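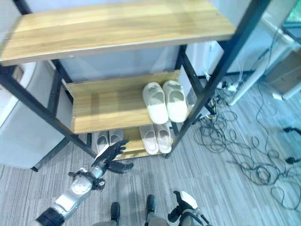 Slipper job, day notes. Main thing I keep coming back to is what happens to the evening crew at Flendton if the rack work goes over to the robot, so writing that down first before I loose it. Right now two people on the closing shift do the entrance racks by hand, every pair, bent over the whole time. Bottom shelf is the one they complain about and it's the one that's awkward for us too. The gray pair sits partly behind the frame post, so the open hand comes in from the front with the post right there. Pinkish pair on the other side is easier to see heel-on. Top shelf left empty for now, Flendton uses theirs for bags and I don't want to deal with bags yet.

Called Flendton at lunch. Roughly 400 pairs through the entrance on a busy day, less in winter. The closing shift gets slippers lined up, toes to the back, strays matched. Nobody ever wrote that down as a task. It's just what you do between mopping and locking up, and it doesn't show on the rota at all. Relositz quoted them hours saved as if it was a line item. Told them to be careful with that – if the hours were never on the rota you can't take them off it.

Nam-gil Woo spent an evening with the crew in May and his notes are better than mine, copied the useful bits:
- they check for damp insoles while they're straightening, pull the bad ones without thinking about it
- small sizes go low so kids can reach
- people talk while doing it. New hires get told most of the building gossip at the rack, also the actual procedures

First one is a real gap. We have no check for damp. Robot puts a wet slipper back as neatly as a dry one. So somebody still has to go past the racks and look, meaning the job becomes inspection, shorter but more attention. Not sure the crew sees that as a win. One of them asked Nam-gil would she be paid as a cleaner or as "the one who watches it". Good question, passed up to Relositz, no answer.

Trelter log to date: 293 placements on the bench rack. Have not split by shelf, need to before anyone quotes the number. Don't send the total to Sitompul without the split!! 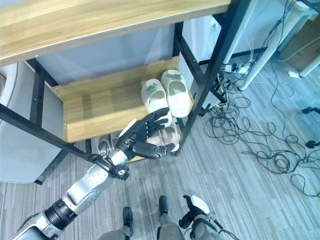
Fingers down over the beige slipper, white pair just above. Small emblems on the uppers of the whites.

Things to sort:
- reach in past the crossbar, low shelf. Arm has to share that space with uprights, and a person would just tilt their wrist
- cables. Far too many loops on the carpet next to the rack. Coil and tape them before the Flendton people visit, they asked twice about trip hazards and they're right to
- stop signal. Crew want a button on the wall, Sitompul want it on the tablet. I'm with the crew, hands are full at closing
- who picks up when it drops one? Currently written as "operator". There is no operator at 10 pm, there's the person mopping

Also the word "helper" in the handout should go. Crew didn't like it, said it sounds like it's for children. Just call it the robot.

Proposed for the trial: same headcount, nobody's shift shortened, robot does straightening only and the crew keeps sorting strays and the damp check. Compare after. Nam-gil wants the crew to keep thier own tally sheet seperate from our log and I agree – they notice different things. Have to ask for the sheet to be paid time.

Tmrw: split the log, ring Relositz re pay grade, tape

Last updated: 17 Nov 2022

Recent entries
Damp check, ideas and dead ends
Nam-gil's evening at Flendton (notes, typed up)
Sitompul call, stop button again
Trelter log format, what the columns mean
Handout wording, draft 2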